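Speaker notes - "Small tables, color first"
Posted 3/9/26 by Trisier Table Talks
11 shares | 20 comments

Slide 1. Hello, thanks Wellcombe for the room. Ask who eats at a table under a yard wide. Wait for hands!

Slide 2. The Flerura cafe job. Tiny tops, budget of 1000 for all the dishes. Went over. Say so, move on.

Slide 3. Why color. Two people, one small top, everything bumps. If each setting has its own color you know whose is whose. Dont read the quote, too long.

Slide 4. Plate under bowl, always. Catches drips, somewhere to put the spoon down. Miranda range vs. plain white - cost us roughly 3000 more over the year, mostly breakages. Groan here.

Slide 5. Tops. Stripes and weave hide crumbs, plain black doesnt. Keep the base neutral, let the dishes do teh work. Mention November test, skip the chart if short on time.

Slide 6. Leave this one up while I talk.
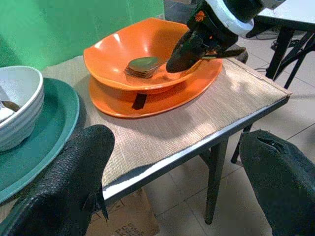
Orange bowl on its matching plate, green plate with a white ribbed bowl at the left. Beige striped top.

Point at the rims first. Wide rim = takes more room than you think. Then mixing, white on green still reads as a set.

Slide 7. Questions. Handouts by the door.

Contact Trisier Table Talks | © Trisier | Back to top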